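The Print Shop Has Moved, and Other Changes to the Site

3/4/23

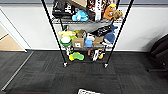
Those of you who have ordered prints from me before will know that the old shop was a separate site with its own login, its own basket and its own idea of what the postage should be. It has now gone. Prints are sold from the main site, on the same pages as the galleries, and if you click on a photograph that is available as a print you will see the sizes and prices underneath it.

I had meant to do this last spring. The old shop was run by a company that put its charges up twice and then stopped answering emails, and I spent a good part of the winter getting my files and order records out of it. Everything up to the end of January came across without trouble. A few orders placed after that came across with the address missing, and I have written to each of those customers. If you ordered in February or March and have heard nothing from me, please send me a message with your name and the title of the picture and I will look it up.

If you had an account on the old shop, it has been closed. I haven't copied any passwords across and you don't need an account to order on the new one. You put in your address, pay by card, and get an email with a receipt. Gift vouchers bought from the old shop are still good. The code won't work in the new basket, so email it to me before you order and I will send you a new code for the same amount.

Paper and sizes

I have cut the number of sizes down. The old list had grown over the years until it included sizes that had been ordered once, by one person, for one frame. There are now small, medium and large, and a panoramic size for the few pictures that suit it. The exact measurements are on each page in centimetres, with inches in brackets, and they are the measurements of the printed area. Every print has a white border outside that, so please allow for it if you are buying a frame in advance.

If you have a frame already and none of the sizes fits it, write to me. I still do odd sizes, I just don't list them.

The paper has changed as well. I used to offer a gloss and a matt, and the gloss was returned more often than anything else, mostly for marks from handling. I have dropped it. Everything is now printed on a matt cotton paper, which is heavier than the old one and slightly warmer in the whites. The black and white pictures look better on it than they ever did before. With the colour ones it took me a while to get the greens right, and I reprinted the whole Tindall woodland set before I was happy with it. If you bought one of the Tindall pictures on the old paper and want another to hang beside it, tell me when you order. I have some of the old matt left and can print on that so the two match.

Prices for small prints are the same as before. Medium and large have gone up a little to cover the paper.

New galleries

There are two new galleries, Havovia and Gorkstead Docks.

Havovia is the garden I have been going back to since the autumn before last. It is a walled garden with a run of old glasshouses along the north side, most of them still in use. The owners let me in early, before the gates open, and nearly all of the pictures were taken in the first hour of light. I used one lens for almost the whole set, a 50mm, because I was tired of carrying a bag. There are frost pictures, a lot of fruit trees trained against brick, and a sequence of the same glasshouse door through the year. I have left out the roses. I took hundreds of rose pictures and none of them was any better than what you would find on a calendar.

Gorkstead Docks is a smaller set, all in black and white, taken on film. I shot it over the winter on an old medium format camera that I have had for years and hardly used. Some of the negatives have a light leak down one side. I have printed those as they are, leak included, and where this applies it says so on the page. The cranes were coming down while I was there, and two of the pictures show a part of the quay that has since been fenced off.

I have also gone through the older galleries and taken a good deal out. When I started putting pictures online I put up nearly everything, and there were more than 3,000 on the site by the time I came to move it. Hardly anyone looked past the second page. Each gallery is now much shorter. Nothing has been deleted from my own files, so if a picture you liked has vanished, describe it to me as best you can and I will find it. The place and the rough year are usually enough.

Search

Search works now. On the old site it only looked at titles, and as most of my titles were just the name of a place, it was no help if you wanted a picture of a heron. I have added keywords to everything in the new galleries and I am working backwards through the rest. The coast and the birds are finished. The street pictures are not, and will take me into the summer. If you search for something and get nothing back, it may only mean that I haven't reached it yet.

Workshops

The Penine walking workshops will run again this year. (Yes, it is spelt with one n in the middle. It is the name of the farmhouse we start from, and the spelling is older than any of us.) We meet in the farmhouse kitchen, go through what people have brought with them, and then walk a circuit that takes most of the day with stops for photographs. It is not a hard walk but it is rough underfoot in places and there is a stretch of boggy ground after the second stile, so proper boots please. Last year somebody came in canvas shoes and had a miserable afternoon.

There are 9 places on each walk and I won't be going above that. When the groups were bigger I found I was talking to the people at the front while the people at the back waited for the ones in the middle to move their tripods. You don't need an expensive camera. You do need one that lets you set the exposure yourself, and it helps if you have read the part of the manual that tells you how. Bring a spare battery. There is nowhere to charge anything once we have left the farmhouse.

Lunch is included and is soup and bread. Tell me about allergies when you book, as the soup is made the night before.

Booking is through the Workshops page on the new site. People who were on the waiting list last year have been emailed already and have first refusal until the end of the month, after which any places left will be open to everyone.

Things that aren't finished

The site still has some faults that I know about. On some phones the panoramic pictures come up very small and you have to turn the phone sideways to see them properly. The basket sometimes shows postage for the wrong country until you have typed in your postcode, at which point it corrects itself. The links from the old blog to the galleries are broken and I am mending them one at a time. The blog itself is all there, under Notes, including the long posts on scanning negatives that people still write to me about.

If you had the old shop bookmarked, the address will send you to the new front page until the summer, and after that it will stop working, so it is worth changing the bookmark now.

If you find a fault that isn't in this list, please tell me what you were doing when it happened and whether you were on a phone or a computer. A couple of you have done this already and it was very useful.

Postage and packing

Small prints go flat in a stiff board envelope. Medium and large are rolled in a tube, unless you ask for them flat, which costs more because of the size of the parcel. I pack everything myself and I take the parcels to the post office twice a week, so please allow a few days before you start to worry. There will be no posting at all during the last week of the month, when I will be away photographing. Orders placed that week will go out when I get back, in the order they came in.

Framed prints are not available for the time being. The framer I used has retired and I haven't yet found another whose corners I like.

The next newsletter should be in the early summer. If you would prefer not to get it, the link to unsubscribe is at the foot of the email.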